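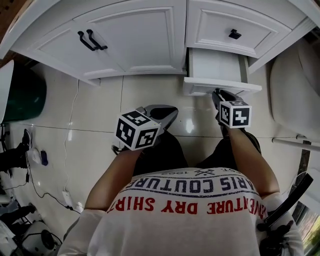

I finally did it and bought my first bond fund, after a good year of saying I would (and a fair few cups of tea spent reading about yields and understanding maybe half of it). If you've read this blog for a while you'll know I was always a shares person, so this feels like a bit of a change of colour for me!

The one I settled on is the Limska short-term fund. I'd also looked hard at Girkulero, which had the nicer website and a slightly better return last year, but it wanted a bigger amount up front than I was happy to part with in one go. Limska let me start with $600, and I've set up a small automatic top-up on the 14th of each month, the day after I'm paid, so I don't get the chance to spend it on plants.

I'm 49 now, and I'd noticed I was checking my share balance before breakfast, which can't be good for anyone. Having a portion of it sitting somewhere duller has calmed me down more than I expected – I went a whole week in May without logging in once. The price still wobbles when interest rates move, and I had to read that chapter twice before it sank in, but the wobbles are small ones so far.

Next job is working out what to do about the tax on the distributions. I've kept all the statements in one folder, so that's a start.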